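I caught Ntombi Baloyi at ten in the morning, which is early for someone who'd been playing records until two. She was on her second coffee and talking at full speed before I'd even got my notebook out.

She makes Plernari, the little looping app that half the DJs I know have been passing round since November. The new version adds a feature called Ostura, and it listens to whatever you've got on the deck and suggests a loop that'll sit on top of it without fighting the bassline.

"I was sick of loops that sounded fine in my headphones and horrible in the room," she told me. "So I started with the low end and worked up. Everyone else seems to start with the drums!"

She built the first go at it with Jabari Mugo, an old bandmate, in 8 weeks of evenings (and a fair few arguments, by the sound of it). He wanted it fully automatic. She wanted a knob. "There's a knob," she said, very pleased with herself.

I asked whether it puts people out of work, because I always ask that. She pulled a face. "It picks a loop. You still have to know when to bring it in, and when to shut up." 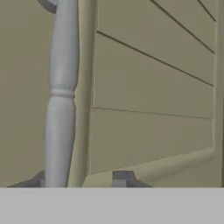

Ostura's display is the bit I keep going back to, mostly because Ntombi hates clutter on a screen. She wants you to read a track's volume from across a dark booth, so the outline gets fat where it's loud and thin where it's quiet. I said it sounded like a turned spindle, slender at the top and then swelling into a long bulb, and she laughed and said she'd have the little ring partway down as well, for the breakdown. Jabari apparently prefers plain bars.

Next up is a version for people who play live with a band, which she's calling Filtov for now. "Jabari picked the name," she said. "I lost that one."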